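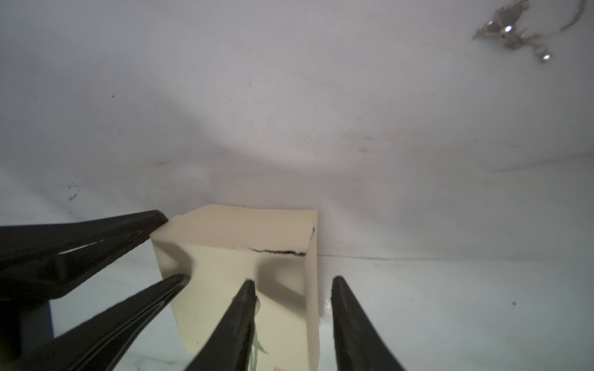 **Estcombe Productions: Pre-Shoot Stage Inspection**
Series: *Delacroix* (working title)
Location: Dernen Studios, Stage 3
Date of inspection: Jul 4, 2023
Inspector: Imani Escobedo
Received for production: Hollis Whitfield

Status codes: P (pass), C (pass with comment), F (fail, reinspect before crew call).

### A. Access and exits

- [x] **P** Exit doors open fully from the inside
- [x] **P** Illuminated exit signs working on house power and on battery
- [ ] **F** Fire lane clear along the north wall

Comment: Flats from the June block are stacked in the fire lane. They are to be moved to the scene dock before the lighting crew is admitted. Storage in the lane is not permitted at any time, including overnight.

### B. Electrical and lighting

- [x] **P** Distribution boxes locked and labeled
- [x] **P** Safety cables fitted to all overhead fixtures
- [x] **C** Cable ramps in place at crossings

Comment: The ramp at the camera dock is the older type and lifts at one end. Tape is accepted for the first shooting day only. Circuit 149 is to remain off until the Flekton dimmer rack has been signed for by the gaffer.

### C. Set dressing and hand props

- [x] **P** Breakaway glass stored apart from practical glass
- [x] **C** Small items logged and bagged

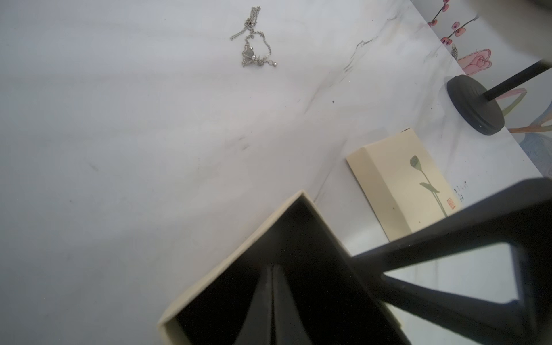

Hand props remain the responsibility of the property department from release until return, and the log must be signed at both points. Loose items may not be left on set surfaces between takes. Jewelry is the most frequent omission. A fine silver chain with a small pale pendant, lying in a heap on a white marble-patterned top, is easily swept off when the surface is cleared and is a slip hazard once it reaches the floor. Such items go back in a tagged bag at each break.

### D. Platforms and raised areas

- [x] **P** Load notice posted (200 lb per panel)
- [x] **P** Guardrails secure on the upper landing
- [ ] **F** Stair edges marked with high-visibility tape

Comment: Tape is missing on the rear stair. The art department has asked for a removable type, which is approved.

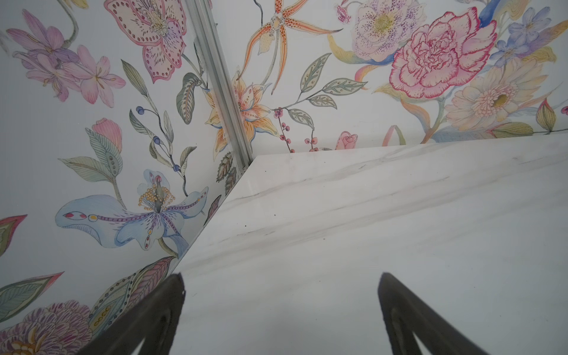
Ida Rothe wrote in reply that the rear stair is in shot for most of the second episode, and asked whether the tape could come off during takes if a crew member is posted at the foot. Agreed, provided the tape goes back on before the stair is used by anyone outside the cast.

### E. Sound and working conditions

- [x] **P** Air handling below 70 dB at the monitor position
- [x] **P** Drinking water available off set
- [x] **C** First aid kit stocked and sealed

Comment: Eyewash is close to its expiration date. Fitzgerald Iwasaki to replace.

**Outstanding:** A (fire lane), D (rear stair). Reinspection to be requested from the production office.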